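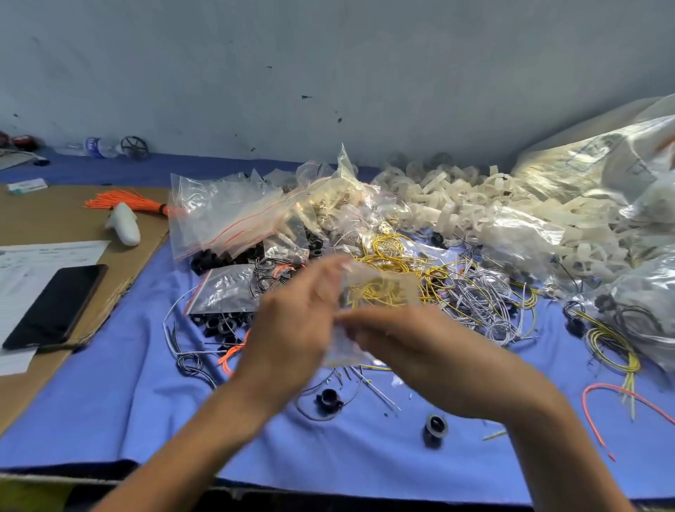

Photo: Valdis Venckus

Right, so the Cudel flooring fitting kit. I bought mine in March, when we finally ripped the carpet out of the back bedroom, and I've since done the hall and the landing with it too, so I reckon I've earned an opinion.

You get a tapping block, a pull bar, a bag of spacers and a rubber mallet. It cost me £84, which made me wince a bit (the Raton one is a lot cheaper), but the pull bar is the thing that won me over. It's heavy, it's got a felt pad underneath, and it didn't leave a single mark on my Lanen oak boards – and I was not being gentle by the end!

The spacers are less good. There are 20 in the bag and I ran out halfway down the long wall, so I ended up cutting bits of offcut to fill in. They're also a nuisance to get out again once the boards are tight.
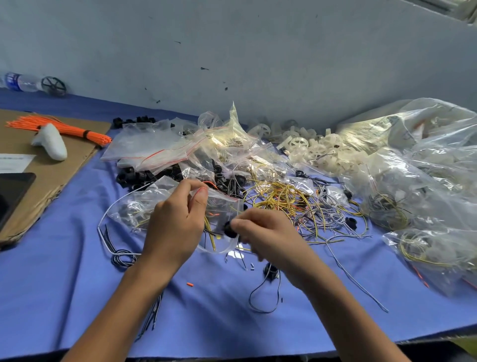 My neighbour Bo-ram Hyun borrowed the kit for her kitchen and got on fine with everything except the mallet, which she found too heavy to use kneeling down. She swapped it for her old Mamo one. I can see her point, my wrist knew about it after the hall.

The instructions are one folded sheet and don't mention door frames at all, so look that up before you start. I undercut mine with a hand saw and it took 17 minutes a side, swearing included.

Would I buy it again? Yes, for the pull bar, plus a spare bag of spacers. If you've only got one small room to do, borrow somebody's.

Four stars from me.

Posted 2018-11-09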